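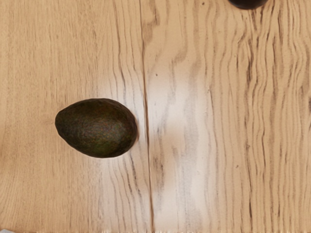

木のテーブルに置かれたアボカド。果皮は黒みを帯びた濃い緑色(CG)

追熟

最終更新:2026年8月27日

追熟(ついじゅく)とは、収穫した果実を一定期間置き、可食の状態まで成熟を進めること、またその過程をいう。バナナ、キウイフルーツ、西洋ナシ、マンゴー、アボカドなどで行われる。家庭で常温に置く場合と、流通段階で専用の室を用いる場合があり、後者は「追熟加工」とも呼ばれる。

概要
果実は、成熟に伴う呼吸の変化によってクライマクテリック型と非クライマクテリック型に大別される。前者では成熟の開始とともに呼吸量が一時的に増え、植物ホルモンの一種であるエチレンの生成も増加する。収穫後も成熟が続くため、追熟の対象となるのは主にこの型である。ブドウ、イチゴ、柑橘類などは後者に属し、収穫後に置いても糖度が大きく上がることはない。メロンのように、品種によって型が異なるものもある。

果実の変化
追熟中の果実では、細胞壁のペクチンが酵素によって分解され、果肉が軟らかくなる。バナナやキウイフルーツではデンプンが糖に変わり、甘味が増す。バナナの果皮が緑から黄に変わるのは、クロロフィルの分解によってカロテノイドの色が表れるためである。アボカドは樹上では軟化しにくく、収穫後に軟化が進む。主成分は脂質で、甘味の増加は目立たない。ハス種では果皮が緑から黒紫色に変わるが、果皮の色が変わりにくい品種もあり、熟度の判定には硬さも用いられる。

業務用の追熟
青果の卸売業者や輸入業者は、温度、湿度、換気を管理した追熟室を使用する。室内にエチレンを加えて成熟をそろえ、その後は換気して二酸化炭素を排出する。青果卸のアルニコ(Arnico)は、カレロ(Callero)地区の集荷場に11室の追熟室を置き、合わせて2,000箱を収容する。同社の設備担当カディル・ウチャル(Kadir Uçar)は、箱の積み方による室温のむらを抑えるため、列の間に通気路を設ける方式を採用した。2009年に着工した旧棟は現在、空箱の保管に使われている。

家庭での追熟
未熟な果実は直射日光を避けて常温に置く。リンゴやバナナとともに紙袋に入れると、放出されるエチレンによって成熟が早まる。西洋ナシは品種により、事前の低温処理を必要とする。熱帯産の果実を未熟なまま冷蔵すると、果肉の褐変や軟化不良などの低温障害が起こることがある。熟した後は冷蔵し、早めに消費する。

用語
追熟は、収穫前の樹上で進む成熟とは区別される。渋柿の脱渋は追熟と並べて扱われることがあるが、可溶性タンニンを不溶化して渋味を感じなくする処理であり、軟化を伴わない方法もある。メーウィシュ・シャイク(Mehwish Shaikh)の手引書『Rind』では、両者を別の章に分けている。

関連項目
エチレン
ポストハーベスト
低温障害
予冷

シェア 60 コメント 2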